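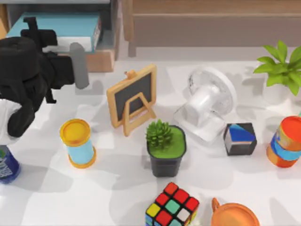
How many objects should I put on the virtual table before I start tuning the arm?

Start with one, get a clean approach and retreat on it, and then add the rest a few at a time. A full table is great fun to look at, but with a single object you can tell right away whether a miss comes from the arm settings or from the object's own file.

Section 5. Setting Up the Simulated Tabletop

By this point you have the Skundus controller installed and the arm model loading without errors (Section 4). Now comes my favorite part of the whole build! You are going to furnish a table on screen, point the arm at it, and practice every move before any motor in your shop gets power. I have built this up over many evenings at the Acuña shared workshop, and the simulated bench has saved me more bent brackets than I care to list.

5.1 Before you begin

You will need:
- The Skundus controller, version 3 or later
- The Vovier scene editor
- The Clorkesura household object pack, unzipped into your project folder
- A tape measure and your real table

Note: Keep the project folder on a local drive. The editor saves often, and on the workshop's shared drive every save stalls the view for a moment.

5.2 Build the table

1. Open Vovier and choose New Scene.
2. Set the units to millimeters. The arm model uses millimeters too, and mixing units gives you an arm the size of a garage (fun once).
3. Add a flat surface from the Furniture menu. Mine is 1000 mm on the long side, to match the door I use as a workbench.
4. Measure the height of your real table and type it in. Don't drag the surface into place with the mouse.
5. Pick a plain white finish for now. Shadows read clearly on white, and they are the quickest way to judge how high the finger is above the surface.
6. Lock the table.

5.3 Mount the arm

1. Drag the arm model to the left side of the table and snap its base to the mounting point.
2. Check that the base reads zero tilt in all directions.
3. Open the Joints panel and move each joint slowly through its range. Watch the wrist especially - the black housing is bulky, and it sticks out farther than the finger does on some turns.
4. Save this pose as Home.
5. If you plan to add a second arm later, leave its mounting point empty and give it a name now. Renaming mounting points after the fact breaks saved poses.

CAUTION: Before you save Home, disconnect the controller from the real arm. A saved pose is sent to any connected arm right away, at whatever speed was last used.

5.4 Furnish the scene

Here's where it starts to feel like a real room. A mix of shapes makes for much better practice than a row of identical blocks. I like a small chalkboard easel, a desk fan tipped over, a succulent in a square pot, a container with a yellow-orange lid, a Rubik's cube and an orange mug. The mug handle and the fan grille are wonderful troublemakers, and you will learn a lot from both.

1. Place one upright object well inside the reach of the arm.
2. Press Settle. The object drops onto the table under gravity and comes to rest.
3. Run the Approach test in Section 5.5 before adding anything else.
4. Add the taller pieces toward the back and the lower ones toward the front, leaving open table near the arm.
5. Press Settle after each addition. If something trembles or creeps across the table, lift it 5 mm and settle it again.
6. Add background furniture last. A shelf with a few books or a slatted bench behind the table gives the camera something to see besides blank wall.

Note: Background furniture has collision turned off in a new scene. If your arm can reach the shelf, turn collision on for the shelf and everything resting on it. Mine went straight through a stack of books for a week before I noticed.

5.5 Run the Approach test

1. Load the Home pose.
2. Set speed to Slow.
3. Select an object and choose Hover. The finger should stop above it without touching.
4. Look for the finger's shadow on the table. If you lose it under the wrist housing, move your view, not the arm.
5. Choose Retreat and let the arm return to Home.
6. Repeat from the other side of the object, if the arm can get there.

A full pass over my own table takes 52 seconds at Slow. Yours will depend on how far apart you spread things - and please do spread them out, because a crowded table hides bad paths.

CAUTION: A clean run on screen does not clear the real arm to move at full speed. Your first real run must be at Slow, with one hand on the stop switch and the table bare.

5.6 If something goes wrong

The arm stops short of the object: Check the table height first. Almost every short stop I have chased came down to a height I typed in wrong.

An object sinks into the table: Its collision shape is missing. Delete it and bring it in again from the Clorkesura pack with Include Collision ticked.

The view goes choppy: Turn off soft shadows. Keep the plain ones on, as you need them for the hover check.

The arm takes a strange, looping path: Reload Home and try again from there. If it still loops, move the nearest tall object farther back and press Settle.

5.7 Save your work

Save the scene under a new name each time you change the layout, and write a line in the Notes box about what you moved. Then go on to Section 6 for gripping - bring the mug!

Section 5 written by Nahuel Escobar. Last revised 6 November 2025.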